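The long wait for Drurndale
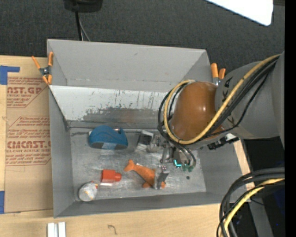

Curow has spent the best part of a decade making games about moving things from one place to another, and Drurndale is the slowest of them yet. You run a salvage yard at the end of a branch line. Goods come in by rail, you sort them, you mend what can be mended and you sell the rest for scrap. Everything in the yard is supposed to look used, the sort of grey where the pale coating has worn through in one ragged patch and the floor is all smears and scratches. It suits the pace. A first season takes 12 hours if you do every job, and I did every job.

The studio is small and has no office. Annunziata Morelli, who leads the design, works from home and meets the rest of the team on a call each morning. She told me the first version had a timer on every delivery.

“People hated it,” she said. “They rushed, they made a mess, and then they stopped playing. We took the timer out and left the trains in. The train still leaves, but you can always wait for the next one.”

That change runs through the whole game. Miss a train in Drurndale and you lose a little money and an evening. The shopkeepers grumble, and one of them, Lombardi, will put his prices up for a day or two. Then things carry on. There is a debt to pay off, 3000 coins in all, but the bank never sends anyone round.

The sorting itself is better than it sounds. Each load can be tipped out and turned over by hand, and small marks tell you where a part came from and whether it will fit something already on your shelves. By the second season I had 42 parts put by for a signal box I had not yet found. I was quite pleased with that.

Not all of it works. The menus are slow on a controller, and the map does not show which sheds you have cleared. The music is lovely but there are only 3 tracks for the winter months, and winter is long. I also ran into a fault where a crane stopped halfway through a lift and stayed there until I reloaded. Morelli says a patch is due in March.

Cokov, the publisher, has kept the price low and says there will be no paid extras in the first year. The game comes out on Fri 14 February for PC, with console versions to follow once the menus have been redone.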